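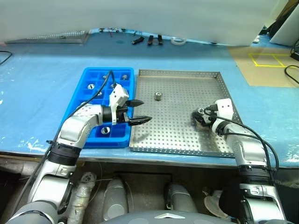

An afternoon with the robot club at Virnton

Clubs > Visits > Virnton open afternoon

I had been promising Dörte Wegener for ages that I would come and see what her students get up to, and on December 5, 2018 I finally caught the bus out to Virnton. What a welcome – tea, ginger biscuits and a lift up from the stop in the rain!

The project is called Drulent and the job sounds simple enough until you watch it: metal nuts, a blue tray full of little square pockets, a steel tray with holes right beside it, and two arms that have to share the space without bumping elbows. One of the arms had a nut in its fingers over the steel tray, and I found I was holding my breath like a granny at a school play.

Annelore Schwerdtfeger writes most of the code and was very patient with my questions (I had over 19, I'm afraid). The students hope to enter the Ostermann contest in January, and I have asked if I may come along and cheer.

Contact the visits page | Back to top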